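Uneo handheld grippers, reviewed by Carter MacLeod
April 16, 2024

The Uneo is a pair of grippers you hold yourself, one per hand, and the idea is that a robot learns chores from your motions. I paid $2352 for the set in November and have used it mostly on kitchen jobs, like clearing a sink strainer into the garbage.
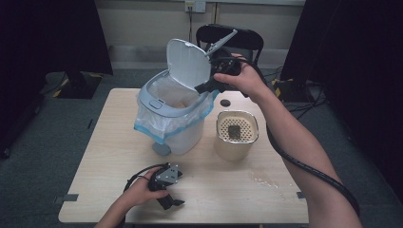 Strainer and bin job, one gripper over the open lid.

Picking up solid scraps is fine. Thin bin liners are harder — the jaws pinch two layers or none. I logged 105 runs and fed them to our Istden arm, which finished 13 tries without help. My own hands do it faster.

Can a machine take over the kitchen cleanup yet? Not at my place. The grippers are well made and the cables are a nuisance. Three and a half stars, and I'd buy the longer cable.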